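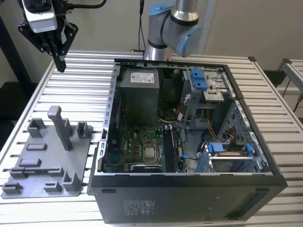 The black Dell tower on the slatted table, side panel off and insides facing up.

Hi all! Finally getting this page together after promising it since December. It's the computer part of our parts-and-repairs gallery, and if you came looking for the bikes, Brian Swai has those on his own page and they're much prettier than mine. I like these old desktops, though. Somebody at Jomton passed a batch of 20 along to us and I've been going through them on evenings when I should be doing laundry.

Now the notes that go with the picture. I've kept them short (for me).

The board. Green, with the Dell logo printed right on it, and the silver top of the processor sitting in its socket. I haven't taken the processor out of this one yet. Kibet Rotich wants to do it himself, and he has better hands for it than I do, plus he bought the thermal paste -- a giant tube, enough for every computer in the county.

The power supply. Gray box, white label full of small print and logos. I never open these up and neither should you. If one tests bad it goes in the Michalski bin whole, screws and all.

The blue bits. My favorite part! There's a blue plastic latch up on the gray drive cage and two more blue clips down on the lower drive bay. I love when a manufacturer colors the pieces you're supposed to touch. Kerubo Mfinanga had never been inside a computer before April, and I told her to start with anything blue and go gently, and she was off.

The wires. Orange and red ones curving over toward the lower bay, and a black SATA cable near the memory. I take a phone picture before unplugging anything now, after the evening I spent putting the Rorden machine back together from memory (two cables left over, and it still booted, so who knows).

The case. Plain black front, faint label, nothing fancy. Cases like this clean up nicely with a damp cloth and a soft toothbrush for the slots. This one is number 442 on my list, in case Renato Maglaya is reading and wants to fix the spreadsheet, where I think I typed it in twice.

Still to do: the other machines from the same batch, plus 8 loose drives that Erick Mohamedi is wiping at his place. I'm also short on the little screws that hold drives in, so if you have a jar of them in the garage please bring it along. Last updated May 3, 2022.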